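In Praise of the Pointed Window

Aug 1, 2021
By Olga Urrutia

My favorite building in Gralosville is a feed store. It was put up in 1848 as a meeting hall, it has sold chicken scratch and fence wire for as long as I've been alive, and high on its front wall, over the loading door, it has one tall window that comes to a point. There was no need for a point. A square window would have let in the same light, cost less, and been easier to fix. Somebody wanted the point, and somebody else figured out how to bend the wood, and I get a little happy every single time I drive past it.

I bring this up now because the town is looking at new building rules for Herrera Street, and the draft has a line saying that replacement windows should be "of standard rectangular form where practical." I read that line three times. I understand where it comes from! Rectangular windows come in a box. You can order one on Monday and have it in the wall the week after. A pointed window has to be measured, drawn, and built by a person who knows how, and that person may have a waiting list. But "where practical" is a phrase that has flattened a lot of pretty streets, and I'd love for ours to stay bumpy.

When I was a kid I thought pointed windows belonged to churches. Then I started looking, and they were everywhere. There's one in the gable of the old Clirnonora boarding house. There are two on the side of a dentist's office, painted shut and painted over so many times that the edges have gone round. There's a tiny one in a chicken coop out on the county road (yes, a chicken coop) that I'm sure came off a bigger building and got carried home in the back of a wagon. Carpenters all over the country were copying stone cathedrals in pine boards, out of pattern books, with hand saws, for farmers. I think that's wonderful. It's somebody hearing a big serious tune and playing it on a banjo.

People tell me the style is fake. The arch in a stone church holds up a wall, they say, and the arch in a wooden house holds up nothing, so it's just dress-up. Fine, it's dress-up! So is a front porch column on most of the houses I know, and so is a necktie. I've never understood why a building should have to prove that each part of it is working before we're allowed to like it. The farmer who ordered that window wanted to come in from the field and see something that lifted his eyes a few inches. It did its job for him, and it does it for me at forty miles an hour.

The money argument is harder, and I don't want to wave it off. My neighbor Eliécer Nina had a pointed sash rebuilt in March, and the bill was $3,836. That is a lot for one window. A plain one from Sestgate would have been a fraction of it. But his old sash had lasted 122 years, and the new one was made the same way, with joints you can take apart and pieces you can swap out when they rot. I've already replaced the plain ones in my kitchen once, and they're going cloudy again. I'm no accountant, but I'd like somebody to run those numbers over a lifetime before we write "where practical" into law.
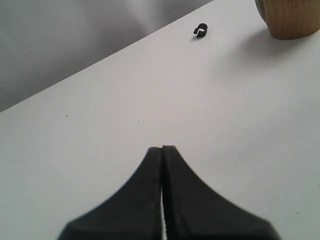 What I love most is how little it takes to make the shape. A pointed arch is only two curves that start far apart and lean in toward each other, and your eye will finish it even when the curves never meet. Once you're tuned to it, you find it in things that were never meant as architecture: two dark sides flaring out wide at the bottom, two blunt tips nearly touching at the top, a thin strip of something pale showing through the gap. One tip can sit a bit higher than the other and it still reads as an arch, which is lucky for the feed store, where the left side has been sinking since before my mother was born. A rectangle is less forgiving. Knock one of those out of line and everyone sees it.

So here is what I'd ask for. Strike the line about standard form. Put in a small repair fund, even if it only covers one window a year, and keep a list of the people who can still do the work. There are 30 buildings on that street, and most of them don't have a pointed window at all, so we aren't talking about a huge burden on anyone. The owners who do have one mostly seem to like it – the dentist told me he'd been wanting to get his open for years and didn't know who to call.

Written comments on the draft can be dropped off at the town office until it closes on Friday. Mine is already in, and it's two pages long.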